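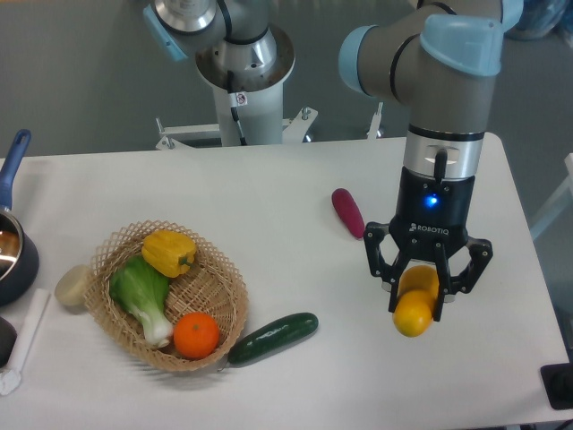

How to set out a basket of play vegetables

A basket of pretend fruit and vegetables is useful for sorting games, a toy shop or a table display, and it takes a few minutes to arrange. The notes below are the ones I give to parents at the Vusarbridge toy library.

What you need

A round, shallow basket with an open weave
A mix of shapes: something long, something round, something leafy
A plain table with room to put pieces down
A damp cloth

Step 1. Wipe everything

Go over each piece with the cloth and leave it on a towel to dry. Leafy pieces hold dust in the folds, so open these out as far as they will go. Don't put them in the dishwasher. Bethel Yilma tried it in March and the paint came off two of our pears.

Step 2. Put the long piece in first

Lay the leafy or long vegetable across the basket at a slant, leaves up towards the rim. Bok choy is good for this, and so is a leek if it isn't too stiff.

Step 3. Add the round pieces

Tuck these in beside the stalk. They roll, so let them rest against the side of the basket.

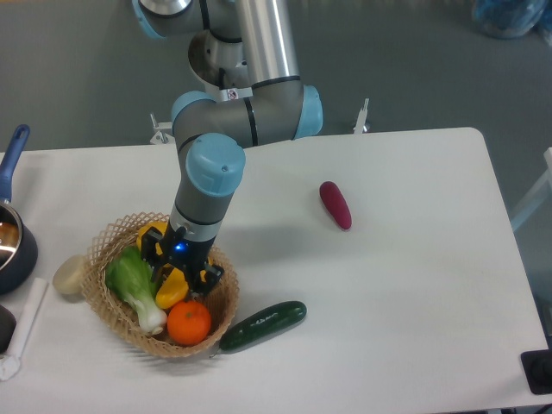 Colour is the next thing to think about. Keep pieces of the same colour apart if you can, or they run together from across the room. A yellow pepper next to bok choy is easy to pick out, and an orange near the front rim gives you a third colour low down. If you have something dark and long, such as a cucumber, try it on the table beside the basket and see whether you want it in at all.

Step 4. Stop early

Leave gaps. A child needs to get a hand round each piece without tipping the rest out – a heaped basket usually ends up on the floor.

Putting it away

Store the pieces in a lidded box, with the heavy ones at the bottom. The basket goes on top, empty. If the rim has bent out of shape, dampen it slightly, press it back and let it dry under a couple of books.

Last updated June 6, 2025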